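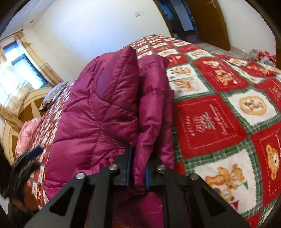
Mending by phone gets off to a flying start in Dullisbridge

2 Apr 2020

A telephone helpline for people who want to fix their own clothes has had 39 calls in its opening week, and the woman who set it up could not be more pleased.

Jyoti Nishad used to run the mending table at Singhal Hall, where anyone could turn up with a split seam or a stuck zip and go home with it sorted. The hall is shut for now, so she has moved the whole thing on to her landline (plus a second handset borrowed from her sister in Zokton, for when the first one runs flat!). Callers describe the damage, Jyoti asks what they have in the sewing box, and they work through it together.

"I thought I'd get three calls, and two of them would be my mum," she said. "The phone went at five past nine on the first morning and it was a man with a duvet cover. We did the whole side seam, back stitch, start to finish. He was so chuffed he rang back after lunch about a cushion."

Buttons are the most common problem so far, followed by trouser hems and holes in the elbows of jumpers. School uniform has hardly come up, but winter coats have been a real surprise. With the heating season nearly over, plenty of people are going through their wardrobes and finding the tears they have been putting up with since before Christmas.

Quilted coats in particular seem to frighten people, and Jyoti is keen to put that right. Her advice for a small hole in a down jacket is to leave any feathers that are poking out well alone, or poke them back in, and cover the hole with a stick-on nylon patch cut to a round shape. Corners lift, circles stay put. A seam that has come undone can be closed by hand using the finest needle in the house and going back through the old stitch holes where you can find them. 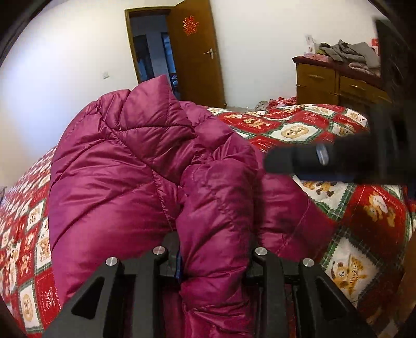 A down jacket in magenta-purple on a patchwork quilt.

She would much prefer people to ring before reaching for the iron. "Please, please don't iron a shiny coat," she said. "Ring me first. Ring me twice if you like."

The helpline has grown out of a very good winter for the mending table, which saw 325 items across its Saturday sessions, from a christening gown to a tent bag. The regulars have stayed in touch, and several of them are now taking calls as well. One does nothing but knitwear on Tuesday evenings and already has her own following.

Local haberdashery Flarance has put up £3000 to keep the scheme going. The money will pay for phone bills, stamps and small mending kits, each with two needles, black and white thread, a card of assorted buttons and a square of iron-on patch for cotton. Kits are free and go out by post to anyone in Dullisbridge or Zokton who has nothing at home to sew with. The shop's own door is closed, but it is still cutting zips to length for postal orders, and it will match thread if you send in a snippet of the fabric taped to a piece of card.

A leaflet is on its way too. It folds out to show six basic stitches, drawn by Jyoti herself at the kitchen table, with left-handed versions on the back. There are 3000 copies at the printers and they should drop through letterboxes with the parish newsletter. The left-handed drawings were the hardest part, she says, and she did the blanket stitch four times before she was happy with it.

If all goes well there will be a patchwork project in July, with households each sewing one square from whatever scraps they can find and posting them in to be joined up. The finished quilt would hang in Singhal Hall. No theme has been picked, although sea creatures and vegetables both have strong support among the knitwear crowd.

The helpline is open from 9am to noon on weekdays, and from 6pm to 8pm on Tuesdays for knitting and crochet. To ask for a kit, leave your name and address on the answering machine, speaking slowly, and say whether you would like the left-handed sheet.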